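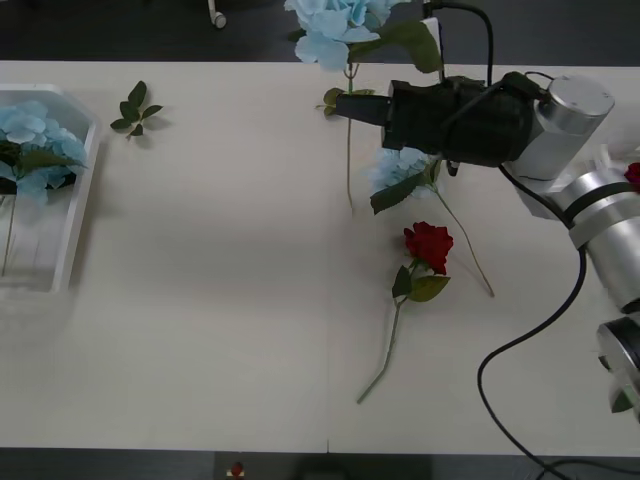

A pale blue artificial hydrangea in a clear container on the long white table.

Kan Herb Trial: Progress Report to the Ollus Fund
26/07/2024

Dear friends at Ollus,

It has been a busy and rather happy stretch, and we are so grateful for your patience with our slow start! The question, as you'll remember, is whether a daily cup of lemon balm tea eases an upset stomach in older adults. We have now signed up 256 people across Kan and Hakness, and 90 of them finished their last visit in June.

Between them they have sent back 1,411 diary pages (some with lovely notes in the margins, which we do read). The dried leaf from Drorine came late, so the Hakness group began two weeks behind and will need a little longer.

Spending is on track apart from postage, where we'd like to move around $100 over from printing, if you are comfortable with that. The next batch of tea goes out once we hear from you.

With warm thanks,
The Kan study team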